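Getting Power to the Middle of a Shared Work Table

Project report, Workspace Design course
Group members: Theda Bauerfeind, Marina Psarras, Wolfram Rieger
Supervisor: Carola Engelhardt

1. Background

Our group looked at how people get electricity at a table that stands away from the walls. In the study room we use, the nearest outlets are on the wall behind a desk. People run extension cords across the floor and then up over the front of the table, where they hang in the way of knees and chairs. Two of us have pulled a laptop off the table like that.

We wanted a layout that keeps the front edge clear and leaves most of the surface free for drawing and model work. We had 8 weeks and no money for new furniture, so everything had to be done with what was already there.

2. Layout

We compared three positions for the power strip: under the table, on the back edge, and on the working surface itself. Under the table looked tidy but meant crawling each time somebody wanted to plug something in. On the back edge the strip was hard to reach from a seat. We settled on the surface, toward the left, with the cord going away from the user and out at the back.

The table has a light wooden top. A white board lies on it as the work surface, and the wood still shows as a band along the far side. The cord runs over the board to a small hole near the middle of the far rim.

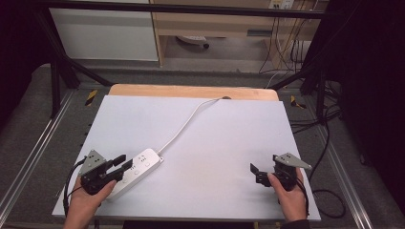
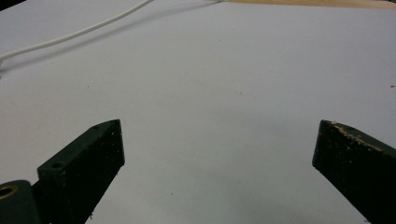
3. What we tried

Each of us worked at the table with the strip in place and wrote down what bothered us. Marina draws on large sheets and wanted the strip pushed as far left as it would go. Wolfram is left-handed and wanted it on the other side. We did not find one position that suited both, so the strip stays loose and is not screwed down.

The cord was the bigger problem. Laid straight to the hole, it pulled the strip around whenever a plug was taken out. With a curve in it the strip stayed put, but the curve takes up part of the board — more than we had planned for.

4. Open points

A white cord on a white board is easy to miss when you put down a ruler or a cup. Theda suggested a strip of colored tape next to it. Olga Sepúlveda from the parallel group asked whether a cord clip at the far rim would do the same job, and we will test both before the final presentation.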